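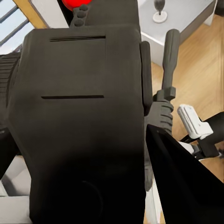 Leonidas Zacharopoulos
Staff writer, water and utilities

September 10, 2021

Rodenley's water utility will replace the cast iron main under Lastier Street and cut its operating pressure in the eastern supply zone, according to a works notice filed with the town this week.

The existing main was laid in short sections with rigid lead joints. It supplies the lower part of the Greenwood district and feeds a transfer line to the Uder reservoir. The utility logged 9 bursts on it between April and the end of August, 7 of them within one block of the Lastier Street pumping station.

Innes Lamont, the utility's network engineer, attributed the cluster to pressure swings when the station's fixed-speed pumps start and stop. "The pipe wall is in fair condition along most of the route," Lamont said. "The joints are what let go, and they let go close to the pumps."

The new main will be polyethylene with fused joints. Most of it will be pulled through the old pipe, which limits open trenching to the access pits at each end and to the points where service lines connect. The method reduces the internal diameter of the main. Lamont said modeling showed the smaller bore would still meet fire flow requirements at every hydrant on the route, with the lowest margin at the top of Greenwood.

Target pressure at the station outlet will fall from its present setting to 50 psi. Variable-speed drives will be fitted to both duty pumps so that they ramp up and down under load. A pressure logger at the Uder inlet will record conditions before and after the change – the utility has not previously had continuous data from that point.

Homes above the Greenwood contour line may notice slower filling of tanks and upstairs fixtures. The notice states that any property measured below the minimum service pressure will be connected to the upper zone at the utility's expense.

Work is planned in 2 stages, starting at the pumping station. Customers will be supplied from temporary surface lines while each stage is under way. Parking on the north side of Lastier Street will be suspended, and written notice of individual shutoffs will be delivered to each address before the lines are changed over.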